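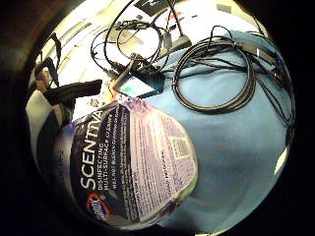 Photo: Farnirow Training, Housekeeping Skills course

Unit 2: Reading a cleaning product label
Handout for the May intake

Bring this sheet to the practical session along with your gloves and apron. The reading for this unit is chapter 8 of the Graltov workbook.

Front and back labels

The front label sells the product and tells you what type it is. Look past the brand name and the picture of flowers for the plain wording. On the Clorox Scentiva bottle the words to look for are DISINFECTING MULTI-SURFACE CLEANER. "Multi-surface" does not mean every surface. The list of what it may and may not be used on will be in the small print.

The back label is where the work is. It carries the usage directions and the safety information, usually in narrow columns of very small type. Lay the bottle on its side on a cloth, label up, and turn it as you read. Check that the cap or nozzle is closed first. If you cannot read the print, ask for the magnifier or the large-print sheet kept with the product file. Do not guess.

Terms used in this unit

Cleaning: removing dirt, grease and dust from a surface.
Disinfecting: using a product to kill germs on a surface, following the directions on its label.
Contact time: how long the surface must stay visibly wet for the product to work. It differs between products, so copy it from the label each time.
Dilution: how much water is added. A ready-to-use product is not diluted.

What to write on your record card

Product name in full, as printed
Type of product
Surfaces it may be used on
Surfaces to avoid
Contact time
Whether the surface must be rinsed, especially where food is prepared
Protective clothing needed
First aid advice for eyes and skin
Storage advice

Copy the wording of the first aid advice exactly. Do not shorten it.

Mixing

Never mix two cleaning products, in a bucket, in a bottle or on the surface itself. Bleach with an acid cleaner, such as many limescale removers, gives off chlorine gas. Bleach with ammonia also gives off harmful fumes. Keep products in the bottles they came in.

Electrical items

Switch off and unplug before wiping near leads or sockets. Put the product on the cloth and wipe with that. Coil spare leads and move them off the work area before you start.

Task

Work in pairs in room 838. Each pair fills in one card for a multi-surface cleaner and one for the Tano floor cleaner, then swaps cards with another pair and checks them against the bottles. The cards are marked out of 100 and go in your Arai folder.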